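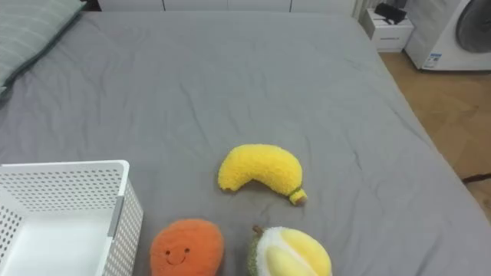 Kevdale K7 soft-pad gripper – our notes after a month of use

Hello, and welcome to the K7 page! I'm Keerthana Iyengar, I look after the gripper side of the shop, and I've had this one on the bench (and then off the bench, and round at people's homes) for the best part of September. What follows is the stuff I'd want to know before spending my own money.

The K7 is a two-finger parallel gripper with swappable pads. It comes with the silicone pads fitted and a pair of ribbed rubber ones in a bag. We also stock the Trellden foam pads for it, sold separately, and I'll get to those in a minute because I like them a lot.

What we tried it on

Most gripper pages show you a metal cube being lifted off a metal table. Lovely, but most of the people who ring us want to tidy things up in a house, so we went for soft toys on a bed, to be put in a laundry basket. A plush banana, a smiley orange fruit and a durian with its spiky green rind and pale yellow middle. The sheet is grey with a few creases in it, and the basket is white plastic with lots of little round holes in the sides. If you plan on using a depth camera, have a good think about baskets like that. Ours gave us patchy readings through the holes until we turned the filtering up.

Each pad set got 60 goes at picking up a toy and dropping it in the basket, same arm, same speed.

How the pads got on

Silicone (in the box): 5 failed picks. Very grippy on plush, almost too grippy, and twice the toy hung on to one finger after the other had let go. A quick shake in the release routine sorted that.

Ribbed rubber (in the box): 7 failed picks. Fine on the banana, less happy on anything round. The ribs also like to catch the sheet, so you get a toy plus a little tent of bedding coming up with it. I'd save these for boxes and bottles.

Trellden foam (extra): no failed picks at all, which made me very pleased and Aarti Goel very suspicious. She ran the whole lot again from scratch and got the same result. They do wear, mind you. Ours were looking tired at the corners by the end of the month.

The durian was everybody's problem child. Close the fingers across the wide part and they tend to push it along the bed before they bite, so come in from above and go a bit deeper than feels right – the mattress gives, and the K7's force limit is gentle enough to cope.

Which controller?

We ran it on both the Saxena box and the Rulau. The Saxena is the simpler of the two and was talking to the gripper before my tea had gone cold. The Rulau takes longer to set up but lets you change grip force halfway through a move, and for squashy things I wouldn't want to go back. If you're only ever opening and closing, get the Saxena and spend the difference on foam pads.

Camera placement

A camera up at head height, looking down over the bed, gave us the basket and the toys in one view, and that was enough for choosing what to pick next. For the last bit of the approach we were much happier with a second camera on the wrist. One tip: tilt the head camera down further than you think. Toys close to your side of the bed end up partly out of view otherwise, and your software will make some odd guesses about where the middle of them is.

Ordering

The K7 ships with both pad sets, the mounting plate, four bolts and a 200 cm cable. Need a longer cable? Put a note in the order box and I'll swap it. Foam pads come in pairs, and I'd get two pairs if you run yours every day.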